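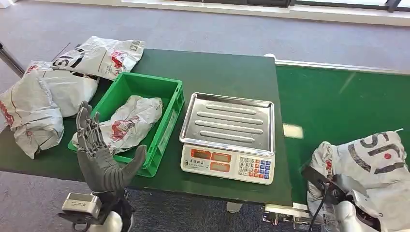 The returns desk at Irkton moves to the ground floor this month, and the weighing bench has gone down first. Soft parcels now come in through one place, where they are weighed before they go any further. The bench is set up with the scale in the middle, the crate beside it and the green belt running off to the right. The scale has a steel tray with raised edges, so a slippery plastic bag should stay put while you take the reading. Put one bag on the tray at a time and let the figures settle before you write anything down.

Home | News | Sites | Notices | Contact

10 May 2025
By the Parcel Desk

Bags waiting to be weighed should be kept well back from the tray. A corner resting on the steel is enough to change the reading, and we had 286 parcels re-weighed in the Haverford batch for that reason. If a bag is long or badly creased, fold it once and lay it flat. Do not tape it — the tape adds weight and the labels tear when it comes off.

The upper limit for the bench is 3,000 grams. Anything heavier goes to the floor scale by the Vastmont cage, with a note of the time and your initials. Anything under 100 grams is entered as 100.

Zero the scale at the start of each shift and again after the meal break. If it does not return to zero with the tray empty, stop using it and call extension 2. The spare is kept at Endano and can be sent over the same day.

Old weight sheets can be used until the pad runs out. The new ones have a wider column for the parcel number and no box for the carrier, which is now filled in upstairs.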